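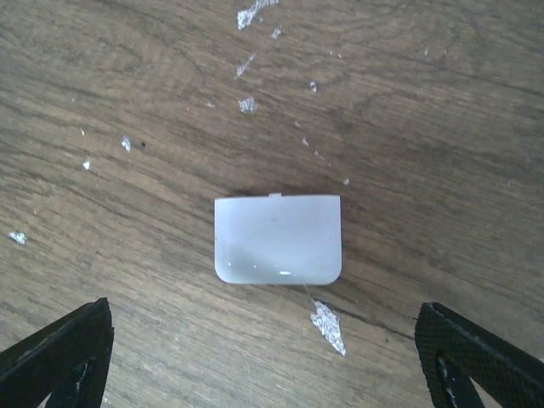

Bench hand wanted to look after our tabletop arm (part-time, Sulside)

Hello! I run the Besia cell at Gridano, which sounds grander than it is. Besia is one arm, one two-fingered gripper with a little camera down by the wrist, and one wooden table that has seen better days. She picks up small, awkward things: plastic covers, clips, bits of foil, whatever we put in front of her. I love her dearly and I can't keep up with her any more, so I'm looking for someone to share the job.

It's 12 hours a week, to start as soon as we've agreed on each other, and it runs until the end of June. You'd work with me for the first 2 weeks and then have the cell to yourself for half of your shifts.

What you'd be doing, mostly:

Setting out the table before each run. A small white cover in the middle and foil flakes scattered around it is a typical one, and the flakes matter just as much as the cover does. Foil throws glints back at the wrist camera and we want plenty of that, so please don't be a tidy person on this particular table (be as tidy as you like everywhere else!).

Looking after the fingers. The gripping pad has a fine crosshatch pattern and muck gets into it. It wants a soft brush at the start of a shift and a proper look with a torch at the end. When a pad goes smooth we swap it, four screws, and then you re-zero the gripper and check that the fingers still close square.

Checking the camera. Wipe the lens, run the 90 second check, write the result in the book. If the view has shifted, you tighten the bracket and do it again. I have done it five times in a row on a bad morning, with biscuits.

Small repairs. Cables, mostly, and now and then a connector. Anything inside the arm goes back to Fedoruk, who built it and get very cross about opened covers.

You don't need a degree or any robot experience. I came from mending sewing machines. I'd like steady hands, decent close-up eyesight (glasses are fine, I wear two pairs) and the sort of brain that notices when a motor sounds a bit off. Being able to write a note that the next person can read would make me very happy indeed.

There are 4 of us in the workshop, the kettle is good and the bus stops outside. Parking is dreadful.

To apply, send me a few lines about something you've fixed, or tried to fix, by Oct 30, 2020. No CV needed at this stage. If I like the sound of you, I'll ask you in for an hour to change a pad and have a go at the camera check, and we'll pay you for it.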